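Sirnberg Readers' and Writers' Circle
Minutes of the ordinary meeting held on August 24, 2023

Present: Iona Niven (Chair), Romain Bouvier (Secretary), Évan Besnard, Baptiste Gaillard
Apologies: Valentin Chevalier

1. Minutes of the previous meeting
The minutes were approved with one correction. Under item 4, the title of the second Aken novel should read "The Salt Oath".

2. Historical fiction prize
Mr Gaillard reported that the reading panel had finished the first round. Entries set before the year 1000 are to be judged together with the medieval entries, as too few were received to form a separate class. The panel asked whether sagas with an element of fantasy remained eligible. It was agreed that they did, provided that the historical setting was named in the synopsis.

3. Anthology
The printer, Collet, has quoted for 300 copies in paperback. Mr Besnard proposed that up to 50 be set aside for contributors and review. Seconded by Ms Niven and carried. The typescript of "Dunimine and Other Tales" is still without a foreword, and Mr Chevalier is to be asked for a date.
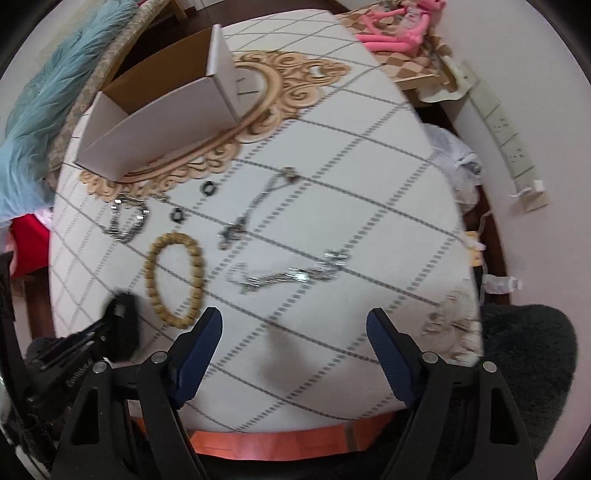 Jewelry on the patterned tablecloth, with the white cardboard box.

4. Lending library
The Secretary stated that the catalogue now stood at 2181 titles. Several long series are incomplete, and members holding third or later volumes are requested to return them before the September meeting. A request to buy the remaining Aken books in hardback was declined; paperback copies will be sought.

5. Autumn reading
The Chair will write to the two authors proposed at the last meeting. Readings are to be limited to one chapter each, with questions afterwards. Mr Gaillard abstained.

6. Any other business
Mr Besnard asked that book lists for members show the series number beside each title. Agreed.

Action: RB to circulate the revised prize rules. ÉB to reply to Collet. IN to write to Mr Chevalier about the foreword.

Minutes taken by R. Bouvier.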